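Transfer stuck at "rate expired", who eats the difference?

Posted in Sending Money Abroad, July 2020

Marites Calimlim
Hi all, bit of a rush as I'm on lunch. I send money to my mum in the Philippines every month, pounds to pesos, always used Narov and never had bother. This time tried Wodus as the rate on their front page looked better. Put through the order, rate was held for 2 hours it said, paid by bank transfer straight away from my normal account. Next morning the order says "rate expired, requote" and the new quote is worse. Comes out £7 less for her end plus they now want a fee that wasnt there before??

My bank says the money left within minutes. Wodus chat just keeps pasting the same paragraph about market movement. Do I have to accept the requote? Can I get it all back and go to Narov again? She needs it for the electric so can't wait weeks.
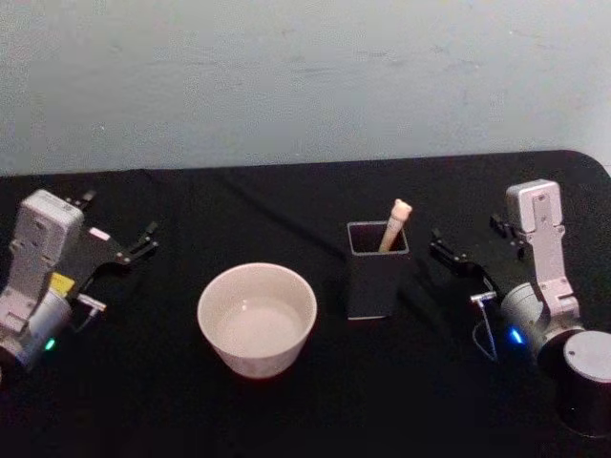

Black tabletop, pale wall behind

Hestis
Had this with them in February. What counts is when the money lands in THEIR account, not when it leaves yours. Mine left in minutes too and then sat somewhere because the reference was missing a digit. Check your reference first. If it's wrong they have to match it by hand and the clock carries on running.

If the reference is right, ask for the time of receipt in writing. Use email, the chat people can't see it. Mine came back as 18 minutes inside the held time and they honoured the old rate, took almost a week though, and I had to ask twice.

Don't press accept on the requote while you're asking. Once you press it that's a new order and you've agreed to it.

Re the fee, look at the delivery method on the requote. Mine had flipped from bank deposit to cash pick up, no idea why, and cash pick up costs more. Flip it back and see if the fee goes.
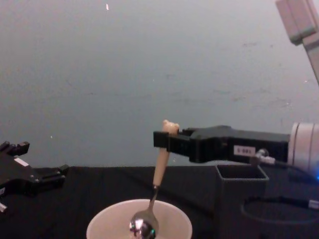
Spoon and white bowl

Simard
just use the airport ones lol, at least you see the rate. or wait till the pound goes up

Wodus_leaver
Ignore the airport suggestion, spread there is awful and you can't send to an account from it anyway.

Yes you can cancel. Orders > the order > Cancel and refund, the button only shows if you HAVEN'T accepted the new quote. Refund goes to the account you paid from, in pounds. I was refunded the full amount, no charge, next working day, but my order was small (£65) so maybe bigger ones get looked at longer. Check the terms for yours.

Also the front page rate is the mid rate, its not what you get. Compare what arrives in pesos after everything, same amount in, both sites open at once. Thats the only number worth looking at.

If they refuse the refund make a formal complaint, put the word complaint in the subject line or it goes in the general pile.

Marites Calimlim
Reference was fine, I checked. But the delivery HAD changed to cash pick up, so thank you Hestis, fee gone now. Emailed for the time of recipt and not touched the accept button. If nothing by tomorrow night I'll cancel and send from Narov. Will borrow from my sister for the electric in the meantime.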